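Features > Workshop > Benches and surfaces

By Doaa Erraji
October

Hazem Slaoui has fitted work tables for small repair and assembly shops for most of his career, and he now looks after the tops at Zulness, a shared workshop on the Testport estate. We spoke on a Monday, before the first bookings came in. The subject was the plain wooden table, and what has to be true of one before several people with different jobs can use it in a single day.

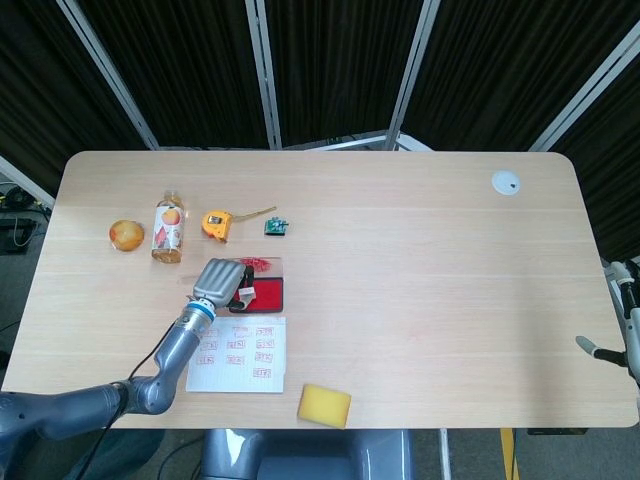

His first requirement is a pale surface. "Dark tops hide small parts. A green circuit board shows up on light wood from across the room. So does a dropped screw, if the finish is matt enough."

The corners come next. Slaoui rounds every one by hand, finishing with 90 grit and then something finer. A square corner on a wooden top bruises within weeks, he said, and after that it catches sleeves. Metal edging was tried at Wallner, his previous employer, and taken off again. "It lifted. Once it lifts by a hair you have a blade."

I asked about the mix of things that ends up on a shared table: a tape measure, a drink in a plastic bottle, a piece of fruit, an ink pad for stamping. He does not object to most of it.

"Fruit wipes off. Sweet drinks wipe off if you get to them the same day. Ink is the one I mind, and red ink more than black. It goes into the grain and follows it. You can sand for an hour and still see a pink line."

The rule for ink pads at Zulness is that they are opened only for stamping and kept well in from the edge. Loose thread and tassels are supposed to stay clear of them. Slaoui accepted that this rule is kept unevenly.

Tape measures cause a different kind of wear. A blade left partly out will score a soft finish when it is dragged. He coats the tops with a hard oil from Standum, two coats, and cuts it back lightly between them. A litre tin costs him 100 in the local trade shop and does three tables.

Stamatia Chatzigeorgiou, who keeps the booking sheet, joined us for a few minutes to talk about curtains. The workshop uses heavy dark ones to divide the bays. "They stop glare on the tops and they take the edge off the noise," she said. "They also collect sawdust, so they get vacuumed before the tables get wiped. The other order is a waste of time." The budget for curtains and poles together was 3000, and she would have liked more of it spent on hooks.

Slaoui does not expect a top to last for ever. Each has a number on the underside, with the oiling dates pencilled beside it. The oldest still in use is 1033. It has been sanded back four times and he thinks it has one more in it. After that it will be cut down for shelves.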